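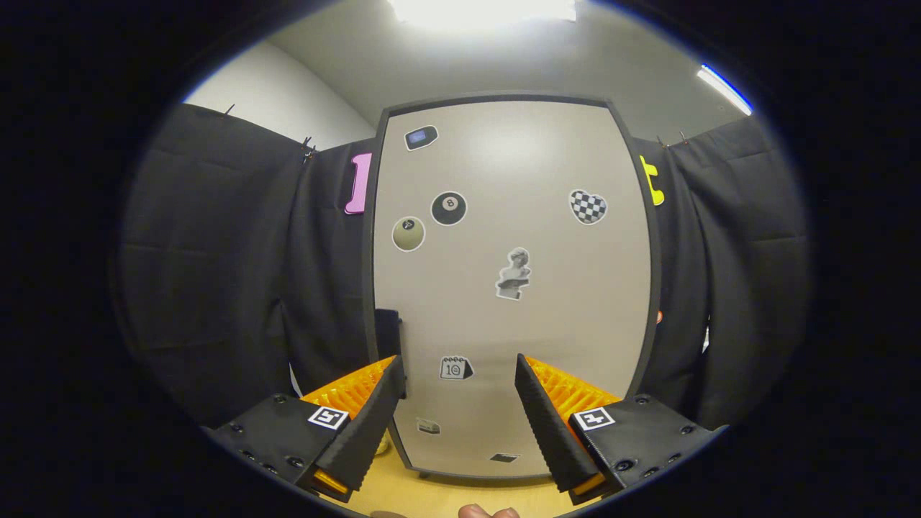

工单 2055:仓库二楼温湿度记录每到夜里少一段

状态:处理中(不同意关闭)
优先级:中
涉及系统:Vatell 记录平台、Kastow 网关、Bokance 温湿度探头
提交日期:2021年8月25日

问题描述

二楼恒温间的曲线每天凌晨断一截,早上又自己接上。平台首页一直显示“全部在线”,没有任何告警。导出的表格里,断掉的时段不是空白,是一条平得像尺子画出来的直线,数值和断之前最后一个读数一模一样。恒温间再稳,也不至于几个小时小数点后一位都不动。

供应商客服第一次回复说“属于正常的数据平滑”。我查了手册,平滑那一节讲的是相邻读数之间的插值,没有讲整段复制。请不要再用这个说法答复。

已排查项目

1. 探头电池。全部换新,换完当晚照断。客服坚持让我换第二遍,说第一批可能受潮。换了,还是断。电池这一条请从建议里删掉。

2. 探头位置。按客服要求把靠货架的那只挪到门边。断的时段没有变,倒是白天的读数因为开门变得很难看,已挪回原处。

3. 无线信号。平台上的信号强度整夜都是满格,包括断掉的那几个小时。我对这个数字没有信心:把一只探头的电池取下来,十分钟后它还是满格。

4. 网关固件。升级到客服给的版本,说明里写“提升稳定性”,没有写改了什么。升级后第一晚没断,客服马上申请关单。第二晚又断了。一个晚上正常说明不了问题,工单重新打开。

5. 网关供电。网关和走廊的饮水机接在同一个插排上,插排带定时开关,一直以为早就停用了。看了一下,定时功能是开着的。拔掉饮水机、把网关改接墙上插座之后,断的时间变短,但没有消失。所以插排有份,可它解释不了全部。

网关日志摘录(手抄,导出按钮点了没反应)

凌晨:上行失败,重试
凌晨:缓存已满,丢弃旧记录,共 1,321 条
凌晨:时间同步失败,使用本地时间
清晨:上行恢复

“缓存已满”这一行和平台上的“全部在线”对不上。网关自己都承认丢了记录,平台却拿最后一个读数把缺口补上,还不留标记。对我们来说这比断线本身严重。审核的人看到一条直线,会当成真实数据签字。

客服回复(第三次)

感谢您的耐心。经技术部门确认,您的设备运行状态良好。建议您重启网关,并将上报间隔调整为 10 分钟,以减轻网络负担。如无其他问题,我们将关闭此工单。

我的答复

重启过,不止一次,每次都在日志里留了记录,你们可以自己看。

上报间隔调大,缓存当然满得慢,缺口也会显得少一些。但合同要求的间隔比这密,调大等于把毛病藏起来。我只在一台备用网关上试了,缺口确实变少,时间同步失败照旧出现。我现在怀疑的是时间同步:网关拿不到时间就用本地时钟,平台收到时间戳不对的记录不收,网关反复重发,直到缓存满。这只是推测,没有平台侧的日志我证实不了。

另外,你们回复里附的那篇 Zúñiga 论坛的帖子,讲的是另一个型号,连指示灯的颜色都对不上。发之前请先看一眼。

需要供应商提供

一,平台侧断线时段的接收日志,原始的,不要截图。
二,说明平台在什么条件下会用旧读数补缺口,以及怎样关掉。
三,说明“在线”是按什么判断的。取掉电池的探头也算在线,这个判断对我们没有用处。
四,固件的实际改动清单。

临时措施

恒温间里放了一只独立记录仪,每天早上人工读一次,抄在门后的登记表上。昨晚平台又是一条直线,记录仪上有大约 4 个小时在缓慢爬升,没有超限。超没超限是一回事,平台上完全看不出这段爬升。

在拿到第一项和第二项之前,二楼的月度报告不采用平台导出数据,以记录仪为准。今年二月那份报告里也有一段很平的曲线,当时没人问,准备一并翻出来核对。

工单保持打开。下次更新等平台日志到了再写。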